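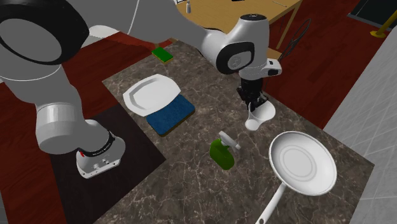

Robotic arm holding a small white measuring cup over a kitchen countertop (computer rendering)

Search this site
Enter keyword
Go

How to Ask a Website to Take Down a False Statement About You

Start by saving the page. Take a screenshot that shows the web address and the date, then print the whole page to PDF. Do this before you contact anyone. Pages get edited after a complaint arrives, and you will want the original wording if the matter goes further.

Next, mark the exact words you object to. Most complaints we see at Bellamy run to four or five pages and never quote the sentence that caused the trouble. Copy the sentence into your letter, in quotation marks, and write one or two lines under it saying what is untrue. Opinions are harder to challenge than facts. "The service was terrible" is an opinion. "The owner was fired for stealing" is a statement of fact.

Find out who runs the site. Look for a contact, legal or corrections page. If there is none, a domain lookup may give you the registrar or the hosting company, and either one may have a complaint form.

Write the letter. Keep it to one page and include:

- your name and how to reach you
- the full address of the page
- the words complained of
- why they are false, with a document attached if you have one
- what you want: removal, correction or a right of reply
- a date for an answer

Milagros Padilla, who handles most of our first letters, uses a template of about 100 words plus the quoted passage. Leave out threats you don't plan to carry out. Leave out the history of the dispute too, unless the editor can't follow the complaint without it.

Send it by email and by a mail service that gives you a receipt. Number your copies. We label ours with the client file and a running number, so a letter might be Storum 20 and its reply Storum 20-R.

If you get no answer by your date, write once more and attach the first letter. After that, talk to a lawyer. Time limits for defamation claims are short in many states – often a year from publication – and waiting for a reply does not normally stop the clock.

Search results are a separate request. A page that has been removed can still show up for a while, and search engines have their own form for outdated content.

Last updated April 10, 2021 by Veerle Verbeke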